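4. Bookstores and the Afterlife of Military Memoirs

4.1 What the Trokwood records show

The most exciting source we worked with was also the plainest. Trokwood, a small chain of independent bookstores, let us read its order ledgers for military memoirs, and those ledgers hold 1723 separate orders. Each line gives a title, a format, a branch, and a short note from whoever took the order. The notes are wonderful! One customer wanted "the one my uncle is in, chapter six or seven." Another asked for a second copy of a book she already owned, so she could lend one and keep one.

We sorted the orders by how the book reached the customer: off the shelf, from the chain's own warehouse, or by special order from a publisher or distributor. Special orders came to 546, a much bigger share than we had expected when we planned the study in February. Memoirs in this group tend to be older, in hardcover, and written by someone other than the commander whose name is on the jacket. Aides, drivers, students, and younger officers wrote them, and readers went looking for them by name.

Earlier work on the subject treats a title as finished once it leaves the front table. Semaan's view, set out in his study of the Kakakhel Press backlist, is different, and we lean on it here. He argues that a memoir of friendship or mentorship has a slow second life, carried by people who served with the author or grew up near the same post. Our ledgers support him strongly. In the Flandness branch, which stands close to a former training camp, special orders for such memoirs kept coming long after the books had left the seasonal catalog.

Figure 3.
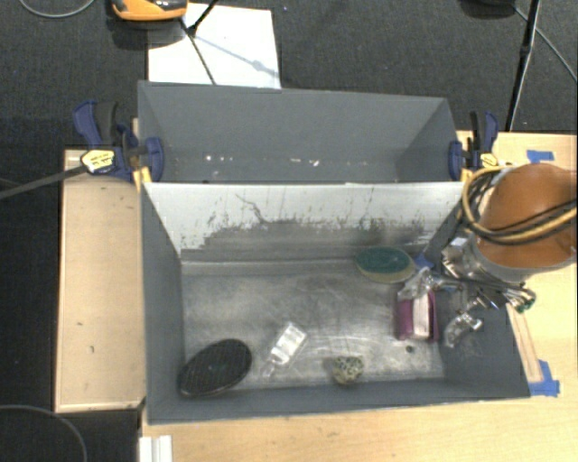

Do readers who place a special order usually come back for another memoir? Most of them do, and their next order is often for a book mentioned in the first one.

That pattern of one memoir leading to the next deserves a closer look. Hala Smadi coded the staff notes for any sign of where the customer had heard of the book, and "read about it in another book" was the label she used most. A general's own account sends readers to the aide's account, and the aide's account sends them to a memoir by somebody's roommate at the academy. We began calling these chains "ladders" in our meetings, and the word stuck. The longest ladder in the Trokwood ledgers belongs to a retired teacher who started with a single paperback and ended up asking for out-of-print regimental histories.

Format matters too. Customers on a ladder asked for hardcovers even when a paperback was on the shelf, and they were willing to wait. Karim Mansour, who interviewed branch staff for this section, heard again and again that these buyers wanted a copy that would last — something to sign, pass on, or set beside the others.

4.2 Limits of the ledgers

The ledgers leave out gifts bought without an order, and they can't tell us who finished the book. Notes from the Jilar branch are thin for the early years, when staff wrote down only the title. We also lack any record of library borrowing, where many of these memoirs must find their readers. Section 5 turns to the letters that readers sent to the authors, which fill part of that gap and are a joy to read.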